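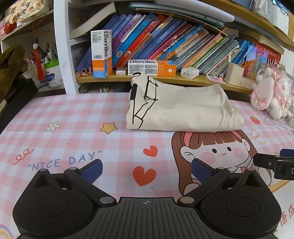

Stockdale Tenants' Association
Minutes of the general meeting, 27/05/2026
Held in the ground floor lounge, Stockdale building

Present: 14 households. Apologies from two.

Minutes of the last meeting
Agreed, with one fix. Item 4 said the landlord "will" repaint the stairwell. The landlord's letter said "hopes to." The wording has been changed and the stairwell is still green.

Laundry room contract
The chair read out the offer from Drovis to replace the coin machines in the basement with card machines. Drovis would put in the machines at no cost, set the prices, and keep all of the takings for the first two years. The secretary pointed out that "no cost" was doing a lot of work in that sentence.

The leaflet says tenants will save up to 600 dollars per household. It does not say over how long or compared with what. A member from the third floor had gone through her own receipts and could not get anywhere near that figure, even if she stopped washing altogether. The leaflet also promises shorter cycles. Two members asked whether a shorter cycle means running it twice.

There was a long talk about the card readers. Several people do not want to keep money on a card that only works in one basement. The fee for a lost card is 5 dollars, and the leaflet is silent on what happens to the balance. The tenant in 2B said the same firm runs the machines in the Staminwood building and people there like them. Asked how many people he had spoken to, he said one.

Agreed: write to Drovis and ask for the price per wash in writing, fixed for the length of the contract. No vote until there is an answer.

Repair fund
Balance stands at $3,338. The landlord's agent has suggested this could go toward the laundry room floor. Members did not see why, given that the landlord owns the floor. Agreed to say so, politely. The motion to spend part of the fund on a second bike rack was put off again — the quote from Sirnden left out the bolts and the labor.

Dryer number two
Still marked as repaired. Still not heating. The agent's log shows a visit in early May, but no one in the room saw anyone come, and the out of order sign never moved. Secretary to ask for a copy of the work slip.

Storage cages
The agent wants all cages cleared for a safety check and will not give a date. Members said they would clear them when there is one. It was noted that the last safety check led to a new padlock and nothing else.

Any other business
Noise from the roof fan: carried over. The hallway bulletin board: the key is missing, so the notice about the missing key cannot be put up inside it. The secretary will tape it to the glass.

A member asked if the landlord had ever replied to the rent question from the spring. He has not.

Next meeting to be set once Drovis answers. If there is no reply, the chair will call one anyway.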